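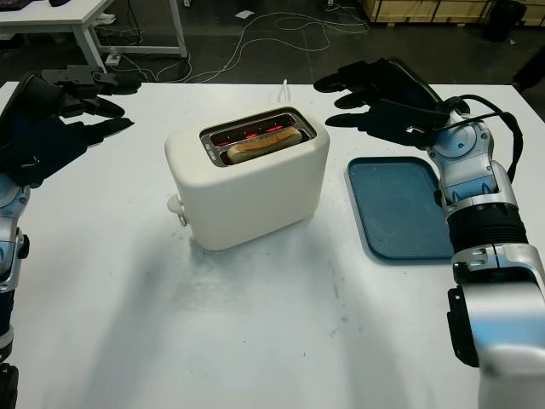
La tostadora con el pan dentro y las dos manos en espera. A la derecha, la bandeja azul.

vendula_hudec
Buenas a todos, y perdón por el rollo que viene. Llevo desde febrero enseñándole al robot a preparar una tostada por teleoperación, con guantes, y tengo una duda con la espera. Mientras las resistencias están al rojo yo dejo las manos quietas sobre la mesa, pero ¿grabo ese rato entero o lo corto? Tengo 417 demostraciones y me da pena tocarlas (¡con lo que cuestan!).

Loltau
¡Qué alegría verte por aquí otra vez! Yo lo cortaría. Si le das tanto tiempo parado, aprende a estar parado, y luego no hay quien lo saque de ahí. A mí me pasó con una cafetera y acabé repitiendo 2.000 episodios.

damian.cervantes
Con todo el cariño, Loltau, no estoy de acuerdo. Si quitas la espera, el robot ve el pan bajado y al instante el pan arriba, y va a querer meter los dedos antes de tiempo. Yo la dejaría entera y le daría memoria al modelo.

Loltau
Memoria, memoria... eso se dice muy rápido, Damián. ¿Y quien no tenga máquina para entrenarlo?

Zistness
Hay un punto medio: acortar la espera, pero conservando el principio y el final. Y otra cosa, Vendula, la mano derecha la veo muy encima de la bandeja. ¿Empiezas siempre así? Yo variaría un poco la postura.

vendula_hudec
Casi siempre, sí, por costumbre y porque se me cansa el hombro. El martes grabo una tanda moviendo también la bandeja y pruebo las dos versiones, la entera y la recortada. ¡Un abrazo y gracias por la paciencia!

damian.cervantes
Sube los resultados aunque salgan mal, que yo también quiero verlos.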